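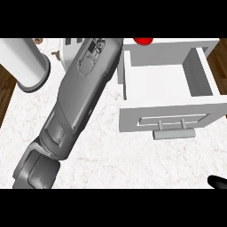 Rendering: a gray robot arm over a light, marble-like floor.

Jallimby Library Extends Evening Hours

February 19, 2022

The Jallimby Public Library will remain open until 9 p.m. on four evenings each week, beginning with the spring schedule. The change follows a survey of cardholders held in November, to which 1451 residents replied. Of those, 732 asked for later closing times.

Evening service will be offered at the Main Library and at the Chala Street branch. The Rallon branch will keep its present hours while work on its heating system continues.

"Many of our patrons work during the day and have had little time to use the reading rooms," said Library Director Ebise Derese. "The new schedule answers a request we have received for several years."

The study hall on the second floor seats 70 and may be used without a reservation. Group rooms must be booked at the front desk. Questions about the schedule may be sent to Ayuba Kwofie, Head of Public Services.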